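3.2 机箱内部：线缆、电源与驱动器托架

说完样本从哪里来，接下来聊聊我最喜欢的部分，也就是打开侧板之后看到的东西。我得承认，写这一节的时候我比写前面几节都要兴奋（Radosław Ostrowski 读过初稿，批注说我"对电源线的感情太深了"，我没改）。我们一共登记了70台退役台式机，其中65台完成了完整的内部记录，剩下的几台因为侧板锁扣变形，放到附录里单独讲。

先说线。我原来以为，拆机的时间主要花在螺丝上，毕竟维修手册里的步骤大半都是拧螺丝。可是翻完 Celina Borkowska 整理的操作日志，我发现大家抱怨得最多的是线缆：线束横在半空，挡住下面的接口，手伸进去先要拨开一层，再拨开一层，然后才够得着想拔的那个插头。电源线束通常又粗又硬，弯过一次就记住了那个弯；SATA 数据线倒是软，但喜欢绕大圈，一绕就把驱动器附近的空间占掉了。

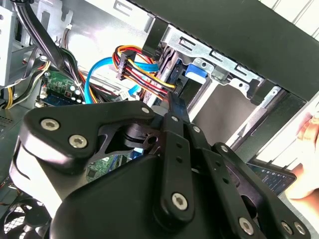

图4　机箱内的线缆走向：橙、红、黄、黑各色电源线与蓝色 SATA 数据线在驱动器一侧交会。

图4里这种布局我们叫它"交会型"，意思是供电线和数据线在驱动器旁边挤到一块儿。与之相对的是"分边型"，两类线各走一边，中间留出一条能伸手的通道。编码的时候我和 Igor Szewczyk 各看一遍，意见不一致就坐下来对着原图吵（真的会吵，有一次为了一根扎带吵到下午四点），最后以两人都同意的结果为准。颜色在编码里只作辅助：颜色能帮你快速认出这是哪一类线，可是线是从哪儿来、到哪儿去，还得顺着它一路看过去。

这里插一句编码表的事。最早的版本有27个条目，细到连线束拐了几次弯都要记，结果 Igor 编到第三台就来敲我的门了。后来我们把跟"弯"有关的条目合并成一项，只问一个问题：拔掉目标插头之前，要不要先挪开别的线？这个问题问得很土，但两个人的答案几乎总能对上，我到现在还挺得意的。

再说主机平放之后的样子。我们的规程要求机箱侧卧，开口朝上，这样主板就像一张摊开的地图，从哪儿下手都方便得多。立着拆也不是不行，Teodor Kalinowski 就坚持立着拆，说是习惯了，但他自己也承认，掉下去的螺丝会一路滚到最里面那个角落，然后你就只能把整台机器抱起来晃。

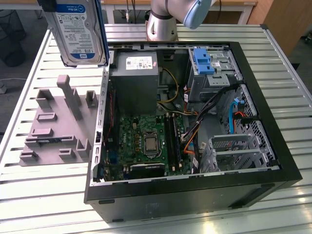 图5　侧卧在开槽铝质台面上的塔式机箱，侧板已取下；左上方为一块 1.0TB 的 WD Blue 硬盘。

图5最值得看的其实是处理器那一块：芯片坐在插座里，上面没有散热器，两条黑色内存竖在它右边。在我们的分级里，这算"二级暴露"，核心部件一眼就能看全，该检查的检查，该登记的登记。硬盘的标签也是登记的重点，容量、型号都从标签上抄。我们试过只靠外观来估，Celina 很快就叫停了，理由是外壳长得像的硬盘实在太多，光看金属壳子跟猜谜没什么两样。

顺便讲讲台面。铝型材之间有沟槽，固定夹具很省事，可是小螺丝也很爱往沟里钻（唉）。Midateo 那边的师傅教了我们一个办法，在工作区旁边放一块浅色的布，拆下来的小件统统先落到布上，再分装。我们照做之后，找螺丝的牢骚在日志里少了一大截。这一点没有做统计检验，我只是作为使用者老老实实汇报一下感受。

然后是电源。电源单元是整个机箱里最"会说话"的部件，外壳上那张标签密密麻麻的，认证标志一个挨着一个，额定参数也写在上面。我们给每台机器的电源标签单独建了一条记录，包括标签颜色、有没有能效标志、有没有后来贴上去的小贴纸或者胶带。最后这一项是 Ebuka Adeyemi 加的，他觉得后贴的东西往往比原厂标签更能说明一台机器的经历。我一开始嫌麻烦，后来越看越觉得他有道理。

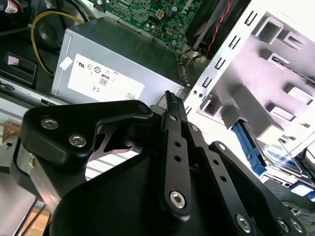
标签的可读性，我们分成"直接可读""需换角度"和"不可读"三档。影响可读性的因素里，排在前面的是角度和反光，污渍反倒没有我预想的那么要紧。还有一个很现实的麻烦：电源旁边往往就是主板和它的供电接口，想凑近看标签，胳膊就得从接口上方过去，稍不留神袖子就挂上了。所以规程里后来加了一条，先读标签，再动线。顺序一换，返工的次数肉眼可见地少了，Igor 也不再挽着袖子骂人了。

我还想替能效标志多说两句。80 PLUS 这类标志在登记时很有用，图案醒目，隔得远也认得出来，适合拿来当第一眼的锚点，认出它之后再顺着往两边找 CE、UL 之类的小标志。新来的同学按这个顺序学，上手比从左上角逐行读要快，起码比我当年快。

最后是驱动器托架和挡板。品牌整机在这一块的设计差别特别大，有的是金属笼子，有的是整块塑料件，上面带卡扣、开窗和提手。带颜色的闩锁我个人非常喜欢！灰扑扑的一堆零件里冒出一点亮蓝色，手自己就会往那儿去。Flesbridge 的维修手册把这类彩色部件统称为"触点色"，我们沿用了这个叫法，不过只用来指可以徒手操作的闩锁和拉手，蓝色的接口不算在内，免得混淆。

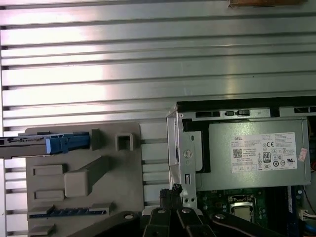
塑料件编码时最头疼的是命名。同一块灰色的东西，有人叫驱动器笼，有人叫导流罩，我们争了两个星期，最后干脆在表里并列写"托架／罩"，谁也别再提了。托架和电源之间常有一道竖着的金属支架，我们把它当成两个区域的分界线，左右两边的部件分开登记。这条界线画下去之后，第二轮编码顺得不得了，原先老是归错区的线头和小卡扣也都有了着落。全部记录加起来有600条，按区域汇总的结果放在3.3节，电源区和托架区的对比也在那里，分型与可读性之间的关系则留到第4节再谈。

相关文章
Duda 小型机箱侧板锁扣变形的记录方法
退役主机标签信息的人工抄录与核对
Indell 拆解工作台的布置经验
再谈"先读标签，再动线"：一份操作日志的回顾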